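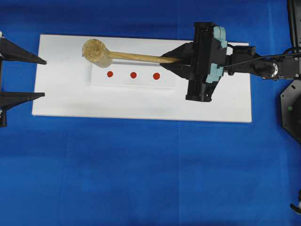 About Skastau

Skastau is a wine importer and shop. We buy from small growers, mostly in hill country, and sell to restaurants and to people who walk in off the street. We opened in April 2011 with 65 wines on the shelf and one rented van. The list now runs to 300.

Who we are

Peadar Keogh does the buying. He worked restaurant floors before this and still tastes every shipment when it lands, including the ones he tasted at the cellar. Nurhan Güneş runs the shop and the warehouse, and writes the shelf cards. If you call during opening hours you will most likely get her.

What we sell

Most of the list is red, from grapes that don't get much shelf space elsewhere. We carry whites too, and a short page of sparkling. The cheapest bottles are for weeknights and we drink them ourselves. The Mai range is bottled for us by two growers who share a press. There is a white and a light red, both closed with screw caps, and the label lists the grapes in order of quantity.

We don't carry spirits. We stopped selling beer when we needed the fridge.

How we buy

Peadar travels twice a year. The November trip is for tasting new wine from tank and settling how much we will take. We pay growers on delivery. If a vintage is poor we may take less of it, and we say so on the shelf card.

Storage

Our warehouse is at Troltommont, in the old dairy building. It holds 2226 cases and is kept at cellar temperature all year. Customers can store wine there by the case. Please give us two working days to bring anything over to the shop.

Tastings

The back room is called Ostia, after the first wine bar Peadar worked in. It seats 14. Tastings are held there on most weeks outside the summer, and the fee comes off anything you buy that evening.

Restaurants and trade

We deliver to trade accounts weekly. The minimum order is two cases, which can be mixed. Ask Nurhan for the current trade list and a sample appointment.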